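Recording a bottle placement by remote control

Posted by Maritza Urrego, Jul 3, 2021

Before you start, charge the headset and both hand controllers, and check that the Itus session software shows a live link to the robot. If the link light is amber, restart the software and leave the robot alone.

1. Walk the robot to the end of the desk and stop it with its chest turned to the work. Leave enough room to bend an elbow without the hand touching the tabletop.

2. Put your own arms in the same pose as the robot's, then press and hold the sync button. If your arms don't match, the robot will move to catch up with you, and it does so quickly.

3. Start the recording before you reach for the bottle. The approach is part of the task and we want all of it.

4. Close the hand slowly. Stop when the fingers meet the bottle — the motors will go on squeezing if you let them. Keep your other arm low and still at your side.

5. Lift, move across and lower. One smooth, slow movement is better than several short ones. If you need a step to reach, take it, then let the robot settle before you lower the bottle.

6. Open the hand, draw back and stop the recording.

Give each take a label straight away. Cyrill Trummer and I did 313 takes in July last year and left the labels until the end, and 104 of them had to be thrown out. Keep failed takes too, marked as failed. A dropped bottle is still useful for training.

Watch the cable on the floor whenever the legs move. A second person should stand by with the stop button and call out if a foot comes near it.

The finished files go in the Lulorness folder, one folder per operator.

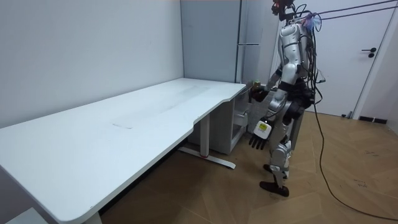 Bottle in one hand at the end of the desk, the other arm kept low.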